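Munus Print Impressions: data card

Summary
Munus is a set of 2,468 scans of woodblock prints, grouped by design so that different impressions of one design can be compared. Scans come from the Lundville and Cikton collections. All files are 600 dpi TIFF, with one metadata row per sheet.

Fields
sheet_id, design_id, collection, paper_size, block_wear, color_state, notes
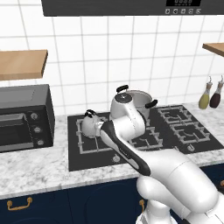

Block wear is scored from the key-block outline only. Annotators mark breaks in the printed line and ignore fading, which has its own field. Straight rules in borders and lattice windows are the easiest places to find a break. The same holds for any regular grid, such as the thin gray grout lines between the square white tiles of a kitchen wall, where a gap is plain against its neighbors. Hair and loose folds of cloth are harder, and scores there should be treated as less reliable.

Versions
Version 2 replaces the free-text wear notes with the Pichler scale. Old notes remain in the notes field. A further 63 sheets were withdrawn in June as duplicates; their IDs are not reused.

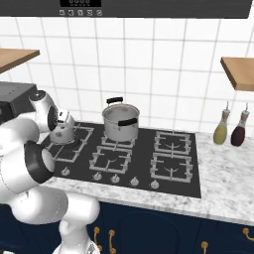 White robotic arm over a black cooktop, with an open two-handled pot on the back-center burner.

Known limits
Trimmed sheets often lack the publisher's mark. Color values are not comparable between the two collections, which used different scanners. Later recut blocks share a design_id with the first cutting.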